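Equipment Planning Meeting - Minutes
Ledlow bench project, packing trials
Friday, March 19, 2021
Meeting room at Ukside, with two joining by phone

1. Minutes of the last meeting

Agreed as a true record, with one correction: the quote from Jollance was before delivery, so the figure carried into our sheet was a little low. The sheet has been put right.

Matters arising: the spare laptop has been moved to the bench and is working well. The longer extension lead is still on order.

2. Where we are with the hand-held grippers

A very cheerful report from the bench. Everyone who has had a go with the grippers has picked it up quickly, and the recordings coming back are smoother than anything we had in the autumn. The group was delighted with this and asked for thanks to be passed on to all those who have given up afternoons for it.

Wear was discussed. The finger blocks take most of the knocks and it makes sense to treat them as something we buy regularly, like printer ink, and give them a line of their own in the budget. Scuffing on the top face was noted on the left-hand block.

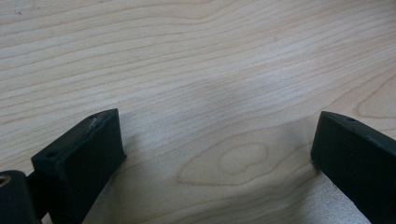
3. Finger blocks and spares

Two ways forward were put to the meeting. We can go on printing our own, which is cheap but ties up the printer, or we can order finished sets from Jollance. Their offer is 36 sets at a fixed price, delivered in two batches, with the second batch held back until we ask for it. The meeting liked that last part very much - it means we can change the shape after the first batch if we find something better.

There was a good long talk about softer pads. One view was that a softer face would be kinder to thin film packaging. Another was that soft pads wear out faster and we would spend the saving on replacements. It was felt that both could be right and that the only way to find out was to buy a few and try them.

Agreed: order the first batch from Jollance. Keep the printer free for brackets and small jobs.
Agreed: 16 pairs of soft pads to be added to the order as a trial.

4. Small packets

This was the item most people had come for! The fixed arm from Chala would be set to work on small packets first, so the question was whether we know enough about handling them by hand to write a sensible specification.
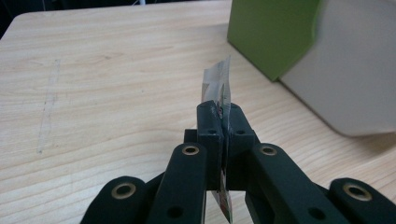
The specification for the Chala arm should ask for a gentle, adjustable closing force and a jaw we can swap without special tools. Most of the discussion was about where on the packet the arm ought to take hold. With a clear, crinkly packet pinched between the two pads, part of it standing up above them and part hanging below, there is printing on both sides of the grip, and the meeting wanted the supplier to tell us how their camera would cope when a label is partly hidden by the jaws. It was suggested that we send Chala a bag of mixed packets and let them try for themselves before quoting. This was warmly supported.

A question was raised about pivot fittings. Brass rings in the pivot holes were thought a good idea on any arm we buy, and we should ask for them, or something just as hard-wearing, in writing.

Agreed: draft specification to be circulated within a fortnight, comments back by email.
Agreed: mixed packets to go to Chala with the draft.

5. Containers and dividers

If the arm is to be left to get on with things, the containers must be the same each time. At present we use what we have, and that has been fine for hand work. For the arm we would like one kind of tub, bought in a single order, in white if possible to match what is in use. The price we have is for 34 tubs, stackable, with handles.

The meeting then turned to how the tubs would be moved. Some would like the arm to do only the packets, with people shifting the tubs. Others were keen to see it do both, and pointed out how much more useful that would be on a long run. Packets standing upright in the tub were agreed to be the harder case and should be in the acceptance test.

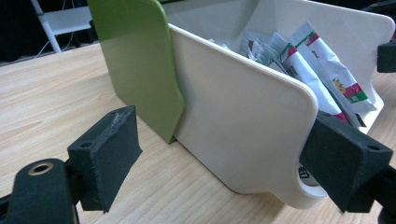
One of those on the phone asked whether the tub should be held still by something fixed to the table, leaving the arm to deal only with the contents. A simple corner stop was suggested, and we could make one ourselves at almost no cost. The idea was received with real enthusiasm and several people offered to sketch one.

Agreed: get a second price for the tubs before ordering.
Agreed: corner stop to be tried by hand first.

6. Budget

The finger blocks, pads and tubs can all come out of this year's money. The arm cannot, and will need its own bid. The next round closes in October, so there is time to do it properly, and the trial results should make a strong case. Training was nearly forgotten and has been added: 2 days on site from Chala, to be quoted separately.

It was asked whether hiring an arm for a short spell might be better than buying. Chala to be asked for a hire price alongside the purchase price.

7. Any other business

The table at the bench is a good size for the present work but may need bracing before an arm is bolted to it. To be measured and looked at underneath.

Next meeting to be fixed by email once the draft specification is out.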